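Why Does Wood Have Stripes?
3 min read

Trees keep a diary! They don't use a pencil, though. They write it in wood, one ring every year.

In spring, when there's lots of rain, a tree grows fast and makes pale, soft wood. By late summer it slows down and the new wood is darker and harder. One pale band plus one dark band makes one ring. Count 28 rings on a stump and that tree was 28 years old (older than some teachers!).

Now slice a log the long way, into boards. The rings turn into long lines called grain, and sometimes they bend into lovely wavy curves.
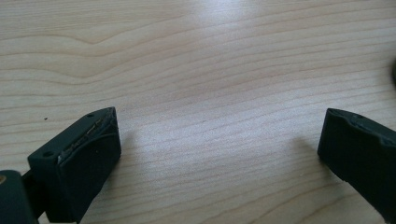 Try it: be a grain detective

Put some paper on a bare wooden table and rub gently with the side of a crayon. Do any lines pop up? Smooth tables can be tricky, so try an old fence or a rough board too!

Written by Ravindran Nadar
18 shares · 35 comments
© Havoreo Kids | Contact us | Back to top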